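Student Project Report, Group Terau
Comparing two finger shapes for a two-arm pen sorting task

1. Aim of the project

In our project we wanted to know which finger is better for picking up thin things from a flat table. We compared the short Brivow finger with the longer Vinesano finger, which has a narrow tip. Both were used with the same Viklund controller.

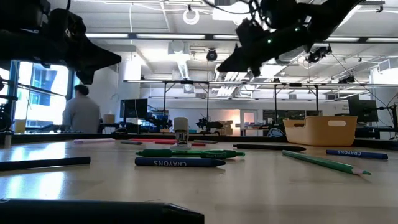

The choice of objects took us more time than we planned. We wanted objects that are common in an office but different in shape and surface. Crayons have a paper wrapper, markers are smooth, and a colored pencil is very thin. The small stamp, standing upright in the middle, was added as a difficult case, as it is taller than the pens.

2. Method

Each finger made 300 grasp attempts. The closing force was set to 40 percent for both. After every 5 attempts we changed the positions of the objects by hand.

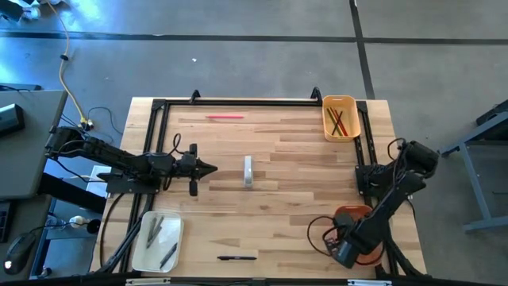
We did not change the speed of the arms between the two series. An attempt was counted as good only if the object was released inside the bin and did not fall on the table first.

3. Results

The Brivow finger failed 51 times. Most failures happened with pens, which rolled away when one finger touched them too early. The Vinesano finger failed less with pens, but it was not better with crayons.

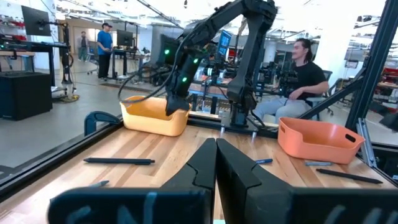 Figure 3. Wrist camera view with the two bins and the second arm.

4. Remaining problems

The wrist camera helped us with the last part of the approach, but the fingers hide the object when they are almost closed. In October we want to repeat the series with a lower closing force.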